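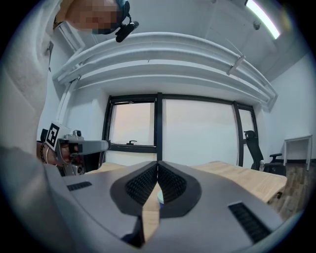
Prasari Shared Workshop – Grippers & Small Robots Group

Finger pad tips from the gripper build

We're on our third set of hand-held grippers now and I keep getting the same questions on build night, so I'm writing my answers down. Most of them are about the pads.

Get pads with a texture. Ours have a fine grid of little raised nubs, and I wouldn't go back to smooth ones for anything (my first smooth pair dropped a glue stick on my foot, twice!). The nubs do collect fluff, though. A soft toothbrush and a drop of dish soap gets it out. Rinse, then let them dry overnight before you close the fingers, or they'll stick together and you'll be peeling them apart at the start of your session.

Set the V before you tighten anything. I like the pads angled toward each other so they nearly touch at the tips. Snug the screws just enough to hold, close the fingers on a pencil, look down the gap, nudge, and only then do the final turn. Feng-yi Peng does hers with a folded strip of cardstock between the tips and gets it right the first time, so maybe try that instead.

Practice on small round things. Bottle caps, lip balm, short bits of dowel, whatever's in your junk drawer. They roll, they squirt out sideways, and you learn very fast whether your two pads are level. Boxes are too easy and will flatter you.

If you're putting a square black-and-white marker on top, print it on matte paper and stick it down flat from the middle outward. Glossy tape over it catches the ceiling lights and then the tracking gets jumpy. I reprinted mine four times before I figured that out – same file, same printer, just the wrong tape.

Leave the vents alone. I know they look like a handy place to tuck a cable tie. Tamsin Ferreira tucked one in there back in August and we had the whole housing open to get it out.

Bracelets and loose cuffs: push them up your arm before you pick up a gripper. Fleece sheds like crazy too, and see above about the toothbrush.

Spare pads are in drawer 66, screws in drawer 70. If you take the last pair, write it on the sheet by the door and I'll order more.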